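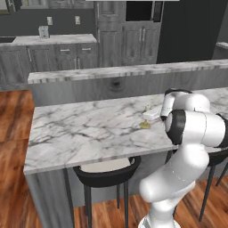 Planning the Equipment for a Kitchen Helper Arm
Project report, Dasis group, Plesesden
3/1/22

When we started in September we thought the hard part would be getting an arm to pick things up off a worktop. We still think so, but a good half of our time has gone on working out what to buy, in what order, and how to pay for it – and we have come to rather enjoy that side of it.

Our department gave us 142 hours of workshop time and a modest purse, so we agreed early on to do as much as we could in simulation before spending anything. The kitchen model has been a great help here. An island with stools tucked under it is a much more awkward place to work than a bare bench, and we changed our minds twice about how long a reach we needed.

We asked for prices from 2 suppliers. Verbruggen would sell us an arm and gripper together, with 13 weeks to wait. The Dustatberg workshop would lend us an older arm for 3 months, and we would then only have to buy the gripper, a mounting plate and spare finger tips (we had forgotten the spare tips altogether in our first budget, and were very kindly reminded by our tutor).

Our present plan is to take the loan, keep the money for the gripper, and put a little aside for carriage and for a proper stop button. We have still to hear whether the loan covers insurance, and the mounting plate drawing needs one more check before we send it off.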